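Rented a floor sander. Still have both feet.

OK so quick post because I have to get the dust out of the car before tomorrow and I keep putting it off by sitting down at the computer. Several of you asked how the floor went. The floor went. I have opinions.

Background for anyone new: upstairs bedroom, old pine boards under a carpet the color of wet oatmeal, pulled it up in March, found paint round the edges and a big bare patch in the middle where a rug must have been for decades. Walked over it in socks for weeks. Splinters. Got sick of splinters.

Damir said hire someone. Damir always says hire someone. Got one quote and it was more than I paid for the car so, no.

Rental place. We have two within driving distance, Stekader out by the feed store and Voyle downtown. I called both. Voyle had a drum sander free right away but they only do a full day, no half days, and the guy on the phone could not tell me if the edger was included. He asked somebody. They didn't know either. Stekader did half days and had the edger as a seperate line, and the woman there asked me what kind of wood it was before I'd even given her my name. Went with Stekader.

Price. Drum sander 70 for the day, edger 30 on top. Sandpaper is extra and this is where they get you. You pay for what you use and bring back what you don't, sounds fair, is fair, but you will use more than you think. I went through the coarse stuff like crackers. Old paint gums it up. You get a nice fresh sheet on, two passes, and it's a smooth shiny nothing. Buy – or take, whatever – double the coarse. You can hand back the rest.

Deposit was on the card, came off again a few days later. No drama there.

Picking up. The drum sander is HEAVY. I knew it was heavy, the lady said it was heavy, I had watched a man on the internet lift one with a grunt. It is heavier than the grunt. Two people to get it in the back and it comes apart, motor lifts off the base, ask them to show you how. I did not ask. I got it home and stood in the driveway looking at it until Tumelo Van der Merwe from next door came over and unclipped the motor in one go. He had rented the same model for his hallway. Would have been good information a week earlier, Tumelo.

Up the stairs in two trips then. Put a blanket down if you care about your stair treads. I have a new dent in number four from the bottom.

Prep, the boring bit. Everybody skips it and I nearly did:

Nails. Every nail head has to go below the surface or it rips the paper right off the drum with a bang that will take a year off your life. I got all of them. Then I missed one by the closet and there was the bang. Go round with a nail set and then go round again on your knees with a flashlight held low.

Staples from the carpet pad too. Hundreds of the little beasts. Pliers.

Doors off or taped. I taped. Dust came through anyway, there is dust in the silverware drawer and that's downstairs.

Test the old paint for lead before you sand ANY of it. Kit from the hardware store. Mine came up clear. If it hadn't I'd have stopped right there and called somebody, and Damir would've been happy.

Also the plug. These things pull a lot of power. The Stekader lady said use their cord, the fat one, and don't run it through a skinny extension. Mine kept tripping when the edger and the drum were on the same circuit so I just did one at a time. If you have a window AC on that circuit turn it off. Took me an embarassing while to work that out.

Running it. You start with the drum UP. Off the floor. Switch on, start walking, and lower it while you're moving. And lift before you stop. If you stand still with it down it digs a trough, and the trough is forever. I've got one by the window. Bed's going over it.

It pulls. Like a big dog that has seen a squirrel. You're not pushing, you're holding back, and by lunch my forearms were gone. Slow walk forward, slow walk back on the same strip, then shift over. Go with the grain. Some people say do the first pass at an angle if the boards are cupped. Mine were a bit cupped so I did it on the worst half and yeah, it leveled out quicker, but then you have to get the angle scratches out with the next grit and that is its own afternoon.

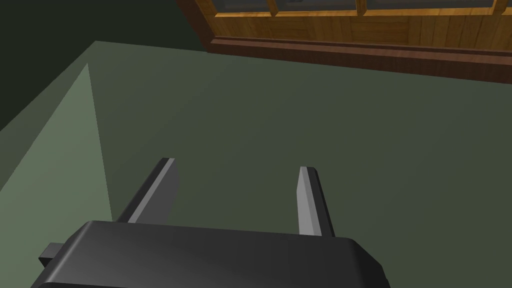 So is a half day enough for one bedroom?

Only if the floor is bare wood and pretty flat. With paint or old varnish on it, book the full day and be at the counter when they open. I booked the half, called at noon and got bumped up to the full rate, no penalty, but they only said OK because nobody had it reserved after me. In a busy month you could be stuck with half a floor.

Grits. I used 3: coarse, medium, fine. The sheet taped to the machine says don't skip one, and I believe the sheet. Vacuum between every change. Any bit of coarse grit left on the floor gets dragged around by the fine paper and you get these curly scratches that you won't see until the finish goes on. I saw two of mine after the finish went on.

Changing the paper on the drum is fiddly. There's a slot and a wrench (the wrench comes with it, check that it's in the bag before you leave) and you have to get the sheet tight or it flaps and tears. Unplug first. Not just switch off, unplug. First one took me forever. By the end I was pretty quick.

The edger. I hated the edger. It's a spinning disc with two handles and it wants to go to Canada. You're bent over, or kneeling, and it throws dust straight up your sleeve. Small movements, keep it going, don't lean on it. It leaves swirls if you do and I did. Ended up doing the last bit against the baseboards by hand with a scraper and a block, and the corners too as nothing round goes in a corner. Radio on, door shut, two hours. Kind of the nicest part of the whole job.

If I did it again I'd ask about the flat vibrating kind, the big square pad one. Stekader has it for less. Slower but it can't dig a trough. Probably no use on thick paint. For a floor that just needs a scuff and recoat I'd take that one every time, and I told my sister the same for her dining room.

Gear. Ear protection, real ones. Good mask, the kind with the two filters, the paper ones are a joke for this. Goggles. Shoes you don't love. Rental place sells masks at the counter at counter prices so buy yours before.

Dust bag. Empty it often, and empty it OUTSIDE, and do not leave it sitting in the house overnight. Fine sawdust with old finish in it can heat up and catch fire all on its own. It's on the sticker, it's in the paperwork, the lady said it twice. I put mine in a metal can with a lid out on the gravel away from everything.

Returning. They want it wiped down and the bag empty. I hadn't got all the dust out of the vents and the guy at returns blew it out with a hose thing and didn't charge me. There is a cleaning fee on the contract, so maybe I caught him on a good day. Take a picture of the machine when you pick it up, and the cord, and the wheels. Mine had a cracked wheel already and I'd pointed it out at the start so it was on the slip. Glad I did. They looked at the wheel first thing.

Damage waiver, I took it. Few bucks. Doesn't cover running over the cord, which is the one thing I came close to doing, so. Keep the cord over your shoulder.

Total. With the sander, edger, the silly amount of paper, the waiver, tax, a mask, two cans of Sakine floor finish and a lambswool pad for putting it on, it came to $413. The finish was the big chunk. Sakine isn't cheap but it's water based and doesn't stink the house out, and it dries fast enough to get two coats on in a day. Satin. Third coat the next morning. The can says wait before furniture and I waited, mostly.

How's it look? Good! Really good from the doorway. Lighter than I expected, the pine came up almost yellow and it's mellowing a bit. There are gaps between boards that I left alone. Damir came up and stood on it in his socks and said huh, which from him is a parade.

Couple of things people asked in the comments last time that I never got to –

Marlene's old trick with the sawdust and glue for filling gaps: didn't try it, Tumelo did in his hallway and it cracked out by winter. He blames the heating.

Weekend rates: Stekader does pick up late in the afternoon, bring back the morning after the next day, for less than two full days. You have to ask for it by name, it isn't on the board. Voyle doesn't, or didn't when I called.

Delivery: yes they'll bring it, and no I didn't pay for it, and on the stairs I regretted that.

Next thing is the yard. The back slope is all stumps and bramble and I've got my eye on the stump grinder from Grultorura, the bigger yard out past the county line, as neither of the two near me has one that fits through my gate. They want you to have a tow hitch. I do not have a tow hitch. Tumelo has a tow hitch. I'm going to make him a pie.

Right. Car. Dust. If anybody has rented a stump grinder and knows if the narrow one is any good on oak, tell me before I book it.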